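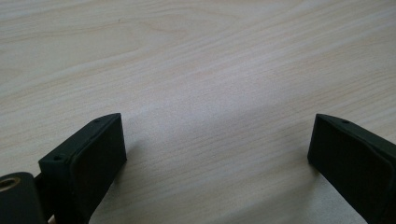 An inventor from the river town of Itusard is to spend a night in a sealed room surrounded by floodwater, to show that the door she designed will hold. Songül Baysal will be shut in a brick test cell at the old Bovia boatyard in May, with the water outside kept at chest height until morning. The door, called the Stimanora, has no bolts or inflatable parts. It relies on a rubber edge moulded with very fine ribs, which flatten as the water pushes against them. To the eye they are like the grain on the pale tabletop in the photo, where the lines run thin and close together, but each rib stands slightly proud and can be felt with a fingernail. Baysal says the closeness of the ribs matters more than their depth, and that her early versions leaked when the gaps were too wide.

The test will start at 7pm. Baysal will have a chair, a torch, a flask and a radio link to a team outside, and a hatch in the roof can be opened from either side. She has agreed to come out if the water on the floor of the cell reaches her ankles.

"I have been telling people for years that this door is safe to stand behind," she said. "If I won't do it, I can't very well ask them to."

Baysal, a former lift engineer, began work on the door after her ground-floor flat flooded twice in one winter. She had sandbags down both times. The first Stimanora was made from a shed door and a length of seal taken from a chest freezer, and it lasted 19 minutes in a neighbour's drained fish pond before the bottom corner gave way.

The present version is the work of 24 prototypes. It is hung in place of an ordinary front door and looks much like one from the street, apart from a raised sill that has to be stepped over. The sill has been the main complaint from people who have tried it. A ramped version for wheelchair users and prams has been drawn up but is not part of the May test. 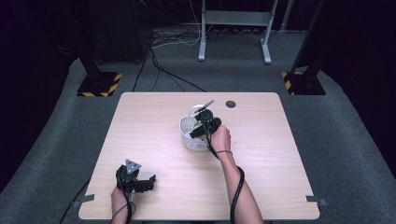 Inventions

The door is being made by Akbulut, a joinery firm on the edge of Itusard, which took on the design after larger manufacturers turned it down. The firm has put up the money for the test cell and will own the tooling for the seal. Baysal keeps the patent application and will be paid a share of each door sold.

Almost 100 households along the lower end of the river have asked to be told when the door goes on sale. No price has been set. Akbulut says it expects the door to cost more than a standard front door and a removable flood board bought together, but wants to bring the figure down by using one size of seal for every model.

Not everyone in the town is convinced. Some residents have pointed out that water in older houses comes up through the floor or in through airbricks, and that a better front door will do little for them. Baysal accepts this. She says the Stimanora is meant for one opening only and that anyone fitting it should have their drains and vents looked at as well.

There have also been questions about debris. In the town's last serious flood a garden bench and several wheelie bins were carried down the main street, and a door that holds back still water might fare worse if something heavy is driven into it. A second trial, using a timber post swung on a rope, is planned for later in the summer – Baysal will not be inside for that one.

The boatyard gate will be open to the public for the first two hours of the overnight test, and again from 6am when the water is let out. Visitors will be kept behind a rail and are asked to leave dogs at home. Parking at Bovia is limited to the upper yard, and the slipway will be closed to boats from midday.

May, staff reporter

Contact the newsdesk | © All rights reserved | Back to top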